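Trying out the Prakum simulator: my project report
Posted 3/2/18

For my second-year project I got to spend the term with Prakum, the lab automation simulator that Uvel sells to colleges. You build a virtual bench, drop in an arm and a pipetting station, and write the routine that moves the trays between them. Marleny Tello was my project partner for the first half (she did the liquid handling side) and Leidy Chávez supervised us both.

Getting started was easier than I'd feared! The trial licence lasts 241 days and the parts library has 700 items in it, so I wasted a whole afternoon just browsing. Then I settled on one white arm, a few trays and a rack, and got going. 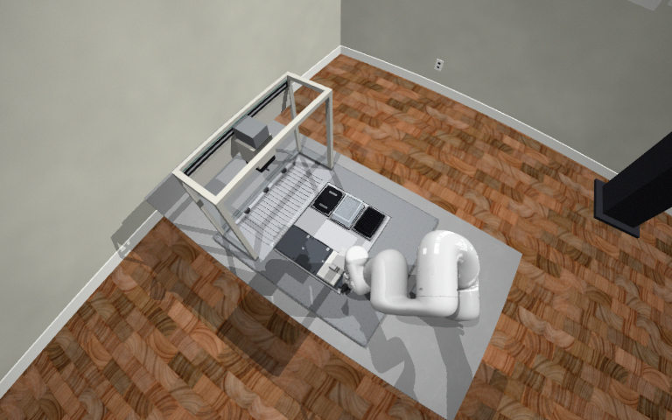
My first job was teaching the arm its pick-up points. You can type the numbers in or drag the wrist about with the mouse, and I'd say type them, the dragging is fiddly and I kept overshooting. Collision warnings are good and loud. My complaint is the manual, which runs to 238 pages and still doesn't cover gripper offsets properly. I ended up asking on the Stokon user forum, and someone had an answer for me by teatime.

The pipetting module is an extra you pay for, but I think it's worth it. Ours had the 8-channel head. 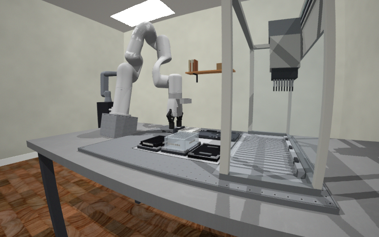 Marleny's script handled the dispensing and mine did the trays, and joining the two took longer than writing either of them (mostly my fault, I'd named everything "tray"). Sarkar do a similar package that I'd like to try in June if the department can get a licence.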